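**Mallance community kitchen: progress report to the Agarwal fund**
11 Sep 2018
Prepared by Margareta Furtună

You asked for a shorter report than the one in April, which ran long on grout. I have tried.

## Where we are

The kitchen at Mallance is in use again. The bench is in, the wall behind it has been patched and painted, and the groups who were making their tea in the hallway have moved back in and brought their opinions with them. What's left is the part that looked easiest on the application: deciding what lives on the bench, what lives in a drawer, and what goes home with whoever brought it.

Of the 600 dollars set aside for storage and small fittings, we have spent 300. The rest is still in the account and I'd like to keep it there until the drawer question (see further on) has been answered by someone other than me.

## The bench

The speckled grey top was a good choice and I'll take the credit, having argued against it for most of autumn. It forgives crumbs. It also forgives pen lids, rubber bands and anything else that happens to be grey, black or white, so wiping down now includes a pass with the flat of the hand to find out what you missed with your eyes.

The rule we've been trying out since the last report is that small things may sit on the bench while they're being used and must be gone by the time the lights go off. Small things have taken this as a suggestion. The worst offenders are drink cartons and markers. We label food containers with the markers, so they have a right to be in the room, but they don't seem to have a home in it. 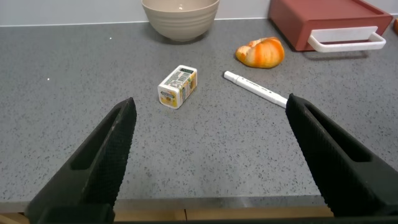 Paula Bogdan read a draft of this section and wrote in the margin that the rule is fine but the timing is wrong, and that people tidy when they arrive because they want the space, and never when they leave because they want their dinner. She'd like it changed to "clear it before you start". She also thinks "small things" needs defining, and offers "anything you could lose in a coat pocket".

I've taken the first suggestion and am thinking about the second. The new wording goes up on the cupboard door as soon as I can find a marker.

## The wall

The plastering was done by Arkodard, who were on time and left the floor cleaner than they found it. The line in the budget simply says "Plaster", with a capital, and at least one reader took it for a person we were paying. It is the wall. It cost what we said it would.

The off-white paint was meant to be washable. It has been washed, with mixed results, and there are a few scuffs and smudges I'd call permanent residents. I don't propose spending anything on them. A second coat would last until the first person leaned a tray on it.

The outlet above the bench was tested along with the rest of the room. We ask people to leave the bench below it clear of anything holding water, and so far the kettle has been the only one to disobey.

## Storage

We are down to one drawer unit on the bench, the red plastic one with the white handle. It's meant for markers, tape, pegs and the spare key to the bin cage. The advantage of red is that you can point at it from the doorway. The disadvantage is that a thing everyone can point at becomes a thing everyone puts their receipts in, so we've agreed to turn it out completely at the end of each month and start again.

The larger items have been easier. The big beige bowl stays out, on the left, against the wall. It was going to be a fruit bowl, then a lost property bowl, and at present it has no job description at all. The striped pumpkin came in with the seasonal decorations and was supposed to go back in the box with them. Several people have moved it and each has moved it somewhere else on the bench.

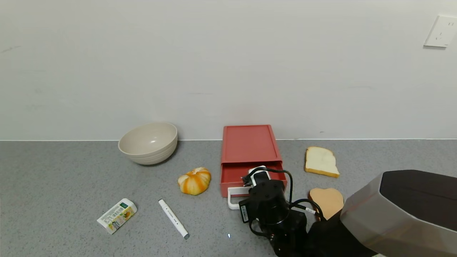 We also cleared the cupboard under the bench, which took 2 sessions and produced 89 lids. Very few of them fitted anything. They've been sorted by size and put out on the hall table for people to claim, and whatever is left at the end of the month goes in the recycling, including the nice ones.

Two shelves in that cupboard are now free. I had planned to fill them with matching tubs, and then I stood in front of them for a while enjoying how they looked, so the tubs are on hold.

## What's still to do

1. Put up the new wording of the bench rule, at a height where people under five feet can read it and people over six feet can't pretend they didn't.
2. Decide whether the red drawers are enough. If they are, we'd ask your permission to move the unspent 300 to the hallway shelving, which is now the worst part of the building by a clear margin.
3. Find somewhere for cartons. They come in with the lunches and stay on after them, lying about on their sides. Paula suggests a tray by the door. I suggest people drink their juice. We'll probably buy a tray.

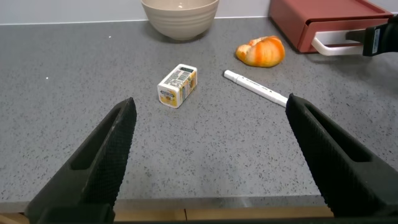
4. Give the bowl a purpose or give it away.
5. Send you the receipts for the storage money. They are in the red drawers, or were until the last turnout, and I'm following that up.

The next report will cover the hallway, if you agree to item 2. If you don't, it'll be mostly about the tray.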